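I have been trying to learn one piece on the piano since April, and I want to write down how it's going before I lose my nerve. It's a slow waltz my neighbour Albertina Bragança used to play with the windows open, and the whole street got the benefit.
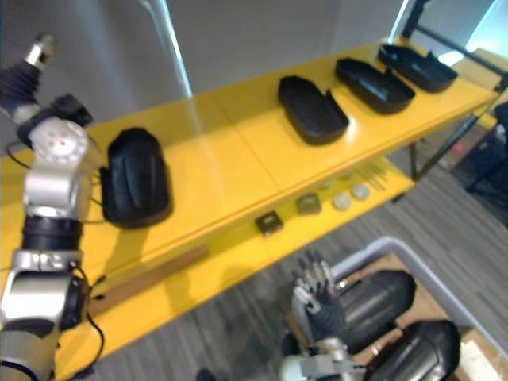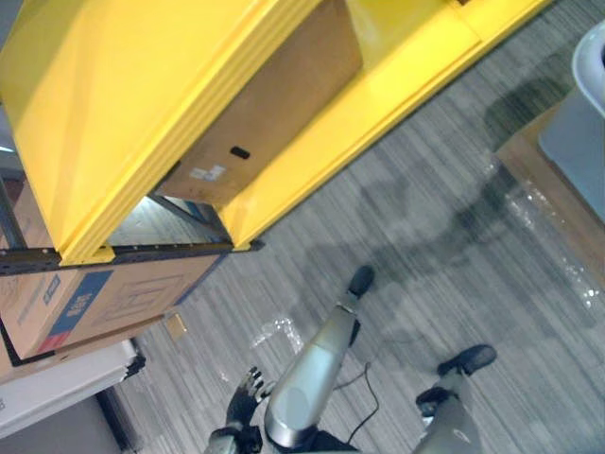
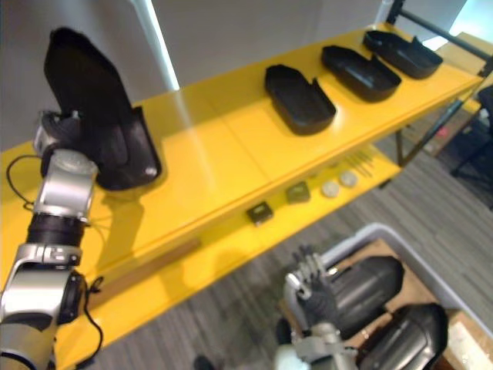
She lent me her own copy, with her fingerings pencilled in (some of them rubbed out and changed, which I find very comforting!), and told me to play the left hand by itself for 20 minutes a day until I was thoroughly sick of it. Well, I am - but I can get through the first page now without stopping, and my favourite bit, where the tune slips into the minor, has started to sound like music.

The second page is another matter. I'm hoping to have it ready by her birthday, wrong notes and all.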